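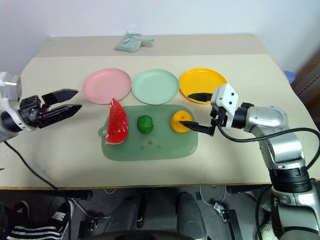 Home Skills 6: Plating and Sorting with Play Food
Handout for week two. Instructor: Tharindu Barua

Read this before Saturday's practical. Bring the Jiken workbook, open to the page on place settings.

Setting up

Each pair gets three plates (pink, green, yellow), one cutting board and a bag of play food. Put the plates in a row at the back of your work area and the cutting board in front of them. Leave the space between you and the board clear.

Start with three pieces: the watermelon wedge, the small green fruit and the orange. All three begin on the cutting board. Stand the wedge up if it will stay up.

Task A. One piece to a plate. The caller names a piece and a plate color, and the partner moves it. Swap roles after each full round.

Task B. Same as A, but the caller gives all three moves first and then stays quiet. Younger children usually lose the third instruction. Write down which one was lost.

Task C. Clear everything back to the cutting board in the starting order.

Notes from the lecture

Sorting by color and sorting by kind are separate skills. A child who puts the orange on the yellow plate may be matching color. Ask before you mark it.

Round pieces roll. Have the child let go only once the piece is resting on the plate.

Time limit for each task is 600 seconds. Record sheets go in the tray outside room 487 by the end of class. There are 26 sheets in a pack, so please take one per pair.

Reading for next week: Matubbar, chapter 6.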